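Home Security Tips: Locking Up the Workshop and Garage

Most workshop and garage break-ins take little skill. A side door with short screws in the strike plate, a window latch that can be slipped with a putty knife, or an overhead door with its release cord hanging in reach will give way in under a minute. The measures on this page are ordered by what they cost in time and money, cheapest first. None of them needs a contractor.

Side doors

Check the strike plate before you spend anything on a new lock. Open the door, remove one screw from the plate on the jamb and measure it. Builders often use 3/4-inch screws, which hold only in the jamb trim. Replace them with 3-inch wood screws driven through the jamb and into the stud behind it. Drill pilot holes first or the jamb may split. Tighten until snug, then close the door and check that the bolt still throws fully. If it drags, back the screws out half a turn and shim behind the jamb.

Do the same with the hinges. Take out one screw per hinge leaf on the jamb side, the one nearest the door stop, and put a 3-inch screw in its place. One long screw per hinge is normally enough. If the hinge pins are on the outside, fit security studs or replace the hinges with a type that has fixed pins. A stud can be improvised: remove one pair of facing screws from the middle of the hinge, drive a headless nail into the jamb-side hole so that it projects 1/2 inch, and deepen the hole on the door side to receive it.

A deadbolt should project a full inch when thrown. Older ones project less. Measure with the door open. If the throw is short, replace the lock, keeping the same backset (2-3/8 or 2-3/4 inches, measured from the edge of the door to the center of the bore).

Glass beside or in the door is a weak point whatever the lock. A double-cylinder deadbolt answers this but may be prohibited where you live, as it can trap people in a fire. Check the local code before fitting one. Security film on the inside face of the glass is slower to defeat than bare glass and does not affect the exit.

Overhead doors

The emergency release on most openers can be hooked from outside with a length of stiff wire pushed over the top of the door. Shorten the hanging cord so it has no loop or handle that a hook can catch, or fit a shield plate over the release lever. The release must still work by hand from inside. Do not zip-tie it shut unless the manual for your opener allows it.

If the garage has no other entrance, keep an outside key release and test it twice a year.

When you are away for more than a few days, unplug the opener and engage the slide bolt, if the door has one. A padlock through the track above a roller does the same job. Put a strip of masking tape over the wall button while the bolt is in, so that no one runs the motor against it.

Remote controls clipped to a sun visor are a common way in. Carry a key-ring remote and leave nothing on the visor. If a remote is stolen, clear the opener's memory and reprogram the ones you still have. The procedure is in the manual and normally involves holding the learn button until its light goes out.

Sheds and outbuildings

Hasps fail at the screws. Use carriage bolts with the round head outside and a washer and nut inside, and deform the last thread with a punch once the nut is tight. Pick a hasp whose plate covers its own fasteners when closed.

Padlocks: a shrouded shackle leaves little room for bolt cutters. Buy the lock to suit the hasp, so that the shackle fills the staple with little play. The Estent closed-shackle lock used on the shed at our own yard has been in place 11 years and has needed graphite each January and nothing else. Do not use oil in a pin-tumbler lock. It collects dust and stiffens in cold weather.

Windows in a shed are best covered. Frosted film costs very little and goes on with soapy water and a squeegee. For bars, mount them inside and bolt them through the framing.

Lighting

A motion light should be mounted 8 to 10 feet up, out of easy reach, and aimed down. Aimed outward it dazzles neighbors and leaves deep shadow directly beneath the wall. Set the sensitivity after dark by walking the approach yourself. Start low and raise the setting until the light triggers at the point you want. Trim any branch that moves inside the sensor's field, or the light will run all night and you will stop paying attention to it.

Cameras

Place one camera at face height near the door. A camera under the eaves records the tops of hats. Check the clock. Recordings with the wrong time are hard to use, and many units drift or lose their setting after a power cut. Compare it with your phone on the first of the month and correct it.

Know how long the unit keeps recordings before it writes over them. If something happens, export the clip the same day to a separate drive and keep the original file as well as any trimmed copy. Write down the time shown on the clip and the true time if they differ.

Alper Sönmez of Grudcombe Locksmiths recommends standing in front of each camera at 2 a.m. settings, meaning with all the usual lights off, and then looking at the result. If you cannot recognize yourself, move the camera or add light.

Marking and recording tools

Recovered tools often go unclaimed when the owner cannot prove which are his. Serial numbers settle this. Photograph the rating plate of every power tool, then type the number into a list as well, as plates are often too worn to read in a photo. Store the list somewhere other than the workshop.

Hand tools have no serial number, so add a mark. An engraving pen works on steel. Stamp wood handles with letter punches or burn them. Choose a short code that leads to you, such as initials and house number (AG 737, on the tools of Aled Gwilliam, who compiled the first version of this page). Do not use your Social Security number. Mark each tool in two places, one of them hard to see.

Paint marker is quick but comes off with solvent. Use it in addition to engraving.

Storage inside the shop

Anything light and valuable should be out of sight of the door. Cordless drills, saws and their batteries go in a steel cabinet bolted to the wall studs from the inside. The Mateos 17-inch-deep cabinet takes most cordless saws lying flat. Whatever cabinet you use, fix it with four lag screws, two to a stud, and check for wiring before you drill.

Do not leave pry bars, bolt cutters or ladders loose. They are used on the next door along, usually the house. Chain ladders horizontally to brackets set into masonry or studs.

A fixed place for each tool shows at once what is missing. Shadow boards are the usual way on a wall. On a bench top or in a wide drawer, painter's tape marks out cells well enough and can be changed when the tools change. Press the tape down with a plastic scraper and renew it when it tears or lifts.
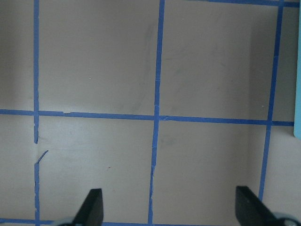
Blue painter's tape laid out as a grid on a pale surface.

Label the cells at one edge, rows by letter and columns by number, and use the same references in the tool list. Each evening, run down the list before locking up. It takes less time than it sounds once the places are settled. Remove tape from finished wood within the period given on the roll. Past that, the adhesive may stay behind, and mineral spirits will be needed to take it off. Test on a hidden spot first.

Keys

Spare keys under a pot, on a ledge or in a fake rock are found quickly. A combination key box bolted to masonry is better, provided it is out of view from the street. Change the code after anyone has used it for a job. Do not hang the workshop key on a hook visible through a window, and do not write the address on the tag. A color or a number is enough.

After a break-in

Stay out if the door is open or forced. Call the police from outside and wait. Once they have finished, photograph the damage before repairing it, and ask for the report number, which the insurer will want. Keep broken lock parts in a bag. Compare the shelves and cabinets with your list and give the police the serial numbers of whatever is gone.

Replace or rekey every lock whose key was inside the building. A pin-tumbler lock can be rekeyed at most locksmiths' counters for less than the price of a new one. Take the whole cylinder and a working key. For the Clomommont pattern of rim lock, take the complete case too, as the cylinder is held by a retaining clip that is easily bent if forced.

A door with a split jamb can be made secure for the night with a 2x4 across the inside, held in angle brackets screwed to the studs on either side. Leave by another door, and cut the board long enough to overlap each stud by at least 2 inches.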